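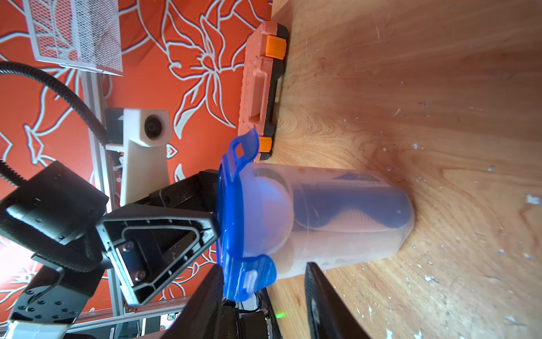 Section 4. Refinishing a wooden table top

4.1 Scope

Section 4 covers the removal of an old finish from a solid wood table top and the application of Vorkatton 513 hard oil. It applies to tops that are scratched, stained or dry. For tops in sound condition that have only lost their sheen, go to Section 5 (Refreshing an oiled surface).

Do not use the method in this section on veneered tops. To check, look at the end of the top. On solid wood the grain lines on the upper face carry on down over the end. If the lines stop at the edge, or a thin layer can be seen above a different core, treat the top as veneered and follow Section 7.

Vorkatton 513 is for indoor use only.

4.2 What you will need

Vorkatton 513 hard oil, with the lid seal unbroken
Orbital sander with dust bag or hose
Sanding discs, grit 80, 120 and 180
Hand sanding sheet, grit 400
Cork or rubber sanding block
Rudd flat applicator pad, or a short-pile roller
Lint-free cotton cloths
Vacuum cleaner with soft brush head
White spirit
Metal bucket with lid
Dust mask, gloves and eye protection

The applicator pad is sold separately. Foam rollers leave air bubbles in the oil and should not be used.

4.3 Before you start

CAUTION — Cloths soaked in oil can heat up and catch fire without any flame or spark. Put used cloths under water in the metal bucket straight after use, or lay them out flat, one layer thick, outdoors on a surface that will not burn. Never leave them folded or screwed up in a bin.

CAUTION — Finishes applied many years ago may contain lead. If the age of the finish is not known, test it with a lead test kit before sanding. If the result is positive, stop and consult a specialist.

Clear the room of food, open drinks and pet bowls. Take down curtains or cover them. Sanding dust travels further than expected and is hard to remove from textured wallpaper, so painted and papered walls close to the table should be covered with a dust sheet or the table moved away from them.

The room should be at normal living temperature and must stay so until the last coat has dried. Do not work in direct sun.

4.4 Removing the old finish

1. Remove any leaves, clips or fittings from the top. Keep the screws together in a labelled bag.

2. Wipe the top with a cloth dampened with white spirit to remove wax and grease. Turn the cloth often. Leave the top until there is no smell of spirit.

3. Fit a grit 80 disc to the sander. Start the sander with the disc resting flat on the wood, then move it slowly along the grain. Let the weight of the machine do the work.

4. Overlap each pass by half the width of the disc. Do not tip the sander on to its edge to reach a stain. A deep stain that remains after the whole top has been sanded evenly may be treated as described in 4.8.

5. Keep the sander moving near the ends and corners. Corners are best finished by hand with the block.

6. When no old finish is left, vacuum the top and wipe it with a dry cloth.

7. Repeat with grit 120, then with grit 180. Vacuum between grits. A single grain left behind from the coarser disc will leave curved scratches that show clearly once the oil is on.

8. Hand sand the whole top along the grain with a fresh piece of grit 180 on the block.

Note — Do not sand finer than grit 180 before the first coat. A polished surface takes up less oil and the finish will wear through early.

4.5 Testing the colour

Oil darkens all timber to some degree. Before coating the top, apply a little oil to the underside, wipe off the excess and let it dry overnight. View the result in daylight. If the colour is too warm, use the natural tinted version, which is applied in the same way.

The underside must be bare wood for the test to be of any use.

4.6 Applying the oil

1. Stir the tin for a full minute with a flat stick, lifting from the bottom. Do not shake it.

2. Pour a small amount on to the wood and spread it with the pad along the grain. The layer should be thin enough that it does not form ridges behind the pad.

3. Work in strips from one long side to the other. Keep a wet edge and do not go back over a strip that has begun to feel sticky.

4. Wait ten minutes. Wipe off all oil that has not soaked in, using a clean cotton cloth. Areas of end grain may need more oil at this point; apply it, wait again and wipe.

5. Coat the edges, then check the underside of the edges for drips.

6. Leave to dry overnight with a window slightly open.

7. Rub the surface lightly by hand with grit 400. The aim is to take down raised fibres only. Remove the dust with the vacuum cleaner and a barely damp cloth.

8. Apply the second coat as in steps 2 to 6. Apply 2 coats in all. A third coat does not add protection and may stay tacky.

Note — Oil the underside with one coat if it was finished before. A top sealed on one face only may cup as the air in the room changes through the year.

4.7 Drying and first use

The top may be used with care on the day after the second coat. For the first two weeks:

Wipe up water at once.
Do not cover the top with a cloth, mat or plastic sheet.
Do not leave boxes, cases or food tubs standing in one place.
Do not clean with soap or spray.

After this period the surface may be used normally. Hot pans should always stand on a trivet.

4.8 Faults and remedies

Surface still sticky after two days
Too much oil was left on. Rub with a cloth dampened with fresh oil, wait five minutes and wipe dry. Dispose of the cloth as described in 4.3.

Dull patches
The wood has taken up oil unevenly. Apply a thin coat to the whole top, not to the patch alone.

Curved scratches
A grit was skipped or dust was left between grits. Return to step 7 of 4.4.

Black ring or spot
Iron or water stain. Treat bare wood with oxalic acid solution, following the maker's instructions, rinse, dry fully and sand again with grit 180.

White flecks in open grain
Sanding dust or old filler. Brush out with a stiff nylon brush along the grain before oiling.

4.9 Storing the oil

Wipe the rim of the tin and press the lid down evenly. Store upright, away from frost and out of the reach of children. If a skin has formed, cut it out whole and strain the remaining oil before use. Oil that has turned thick or stringy must be discarded at a hazardous waste point.

Section text: Farzana Rana. Checked: Phyllis Clegg, Ruluvside works.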